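Visit report: parts warehouse and molding shop, Gristthorpe

Posted Friday, October 24, 2025

The Gristthorpe plant opens its doors to the public twice a year, once in June and once in the fall. I missed the June date and went to the second one. The company makes plastic trim and covers for buses, farm vehicles and delivery vans, and it has been on the same site since before the bypass was built. I used to work in packaging and wanted to see how another business deals with the same problems: too many part numbers, not enough floor, and customers who order late.

Parking was in the field behind the loading docks. Sign-in took a while. Everyone got a paper badge, safety glasses and a pair of steel toe covers that strap over your shoes. The toe covers come in two sizes and neither fit me well. There were 17 of us in my group, mostly people from town with a few students.

The tour starts at the material silos. Plastic arrives as pellets and goes from the trucks into the silos, then through pipes in the ceiling to the presses. It is loud under those pipes. The guide said the pellets for exterior parts have to be dried before molding, or the surface comes out with silver streaks. She passed around a streaked part and a good one so we could compare. Under the hall lights the difference was hard to see. By the window it was obvious.

Next came the molding hall. The largest press was running a bumper corner for a van, with a cycle of 80 seconds. The molds themselves are kept in a separate room on heavy racks, each with a metal tag and a sample of the last part it made wired to the handle. I liked that. When a mold comes back into use after a year or two, the setter has something to hold the first new part against.

Older molds are the expensive problem. The plant is expected to supply spare parts long after a vehicle goes out of production, so it keeps molds that run one day a year. Some of them came from Brukby, a smaller molder that closed and sold its tooling. The Brukby molds were built for different presses and need adapter plates. The plates have their own rack, painted red, next to the door.

From there we walked through to the warehouse, and this was the part I had come for. The plant stocks 1,154 part numbers. The fast movers sit in wire cages near the docks. The slow ones are on open shelving at the back, and left-hand and right-hand versions of the same part are never stored side by side. They used to be. After a run of wrong shipments the two sides were put on separate aisles, and the guide said returns dropped the same month.

Labels are printed on site. The stock system is called Preda, and it was brought in to replace a card file that was still partly in use. A few of the cards are on the wall in the warehouse office, with handwriting going back decades. 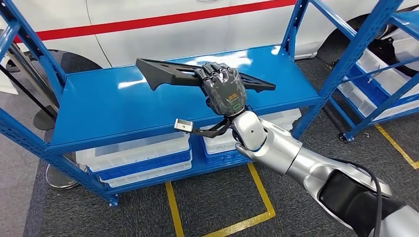
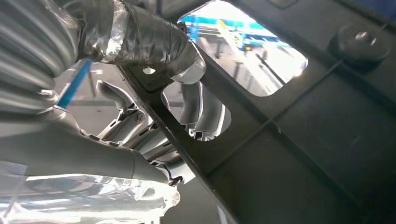

Packing is still the slowest step. Long thin parts are awkward: they scratch easily, they flex, and they don't stack. The plant buys folded cardboard inserts from a supplier called Rarach and goes through 4,000 of them in a normal month. I asked about reusable trays. They tried them with one customer and the trays didn't come back often enough to pay for themselves -- the same answer I used to give people when I was in packaging.

The last stop was the test room, where parts are left in a cold cabinet overnight and then struck with a weight. We watched two strikes. Both parts held. The room also has a light booth for checking color, and black is apparently the hardest color to match between suppliers.

The tour ran ninety minutes and was free. Coffee and rolls were served in the canteen afterward. Wear closed shoes and bring a sweater, as the warehouse is cold. Children under twelve can't go into the molding hall, but they can join again at the warehouse door. Sign-up for next June is by phone, and the morning tours fill first.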